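February, late, kitchen light still on

Up at 5 again. No reason. Lay there listening to the pipes and then gave up and did the seed list, which I'd been putting off since before the holidays. Whitfield catalog has gone up again – tomatoes by the packet now nearly what I used to pay for the whole order. Crossed out the fancy peppers. Put them back. Crossed out the melons for good, they never do anything but sulk.

Frost on the inside of the back window. Must get to that putty.

Then the allotment meeting, cold hall, bad chairs. Three things to settle and we settled one. The water. We are getting a second standpipe at the far end, finally, and it'll cost 369, which is less than I feared and more than anyone wanted to say out loud. The shed roof put off till April. The path, nothing. Long argument over whether the path is ours or the road people's. I kept my mouth shut, mostly. Did say that if we wait for the road people we will all be dead, and got a look for it.

Walked home the long way by the creek. Water high and brown. Two herons. Snowdrops out under the hedge by the old Drestulari place, hundreds of them, and no one living there to see. Thought about knocking at the side gate and asking someone if I could dig a clump. No one to ask. Left them.

Soup from what was in the fridge. Leeks gone soft on the outside but fine once stripped. Half a celery, the last of the beans, too much pepper. Ate it standing up and went back to the potato question, becuase the order has to go in and I can't decide. Last year I did two rows of earlies and three of the big keepers, and the keepers got blight and the earlies were the best I've had. So all earlies? But then nothing for the fall. But then what did I have for the fall last year, a sack of mush.
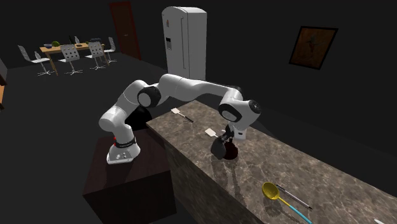
Rafferty Lindgren wrote back on the potatoes, finally, a long message, typed with one thumb by the look of it. Says forget the keepers altogether on our soil, it's too wet down that end and always has been, and the blight sits in it. Says put in Burnumero, which I've never heard of, a second early, and lift the lot by August before the bad weather gets at it. Says also that I plant too close, that he's been wanting to tell me so for years, and do I want his old spacing stick.

Well. I do want the stick.

Not sure on the Burnumero. Looked it up and the only place with any left is selling by the sack, roughly 200 tubers, and I have room for maybe a third of that. Could split it with the plots either side. Would have to ask. Would have to talk to the one with the radio.

He is right about the spacing though. I know he is. I get to the end of the row with a bucket still half full and can't bear to waste them so in they go, wherever. Same with the onions. Same with everything really.

Chitting trays down from the loft after supper. One cracked, the others fine, full of dead flies. Wiped them out. Used egg boxes for the rest like Mother did, lined up on the spare bed where it's cool and gets the light. Nothing to put in them yet but it looks like a start.

Tomorrow – call about the putty. Post the Whitfield order before I change it again. Return the Madex loppers, the spring's gone and I've hardly used them, receipt is in the blue jar or else the drawer. Ask about splitting the sack. Boots need doing, left one lets in at the toe.

Wind getting up. Should of brought the bin in. Going out for it now in my slippers, then bed.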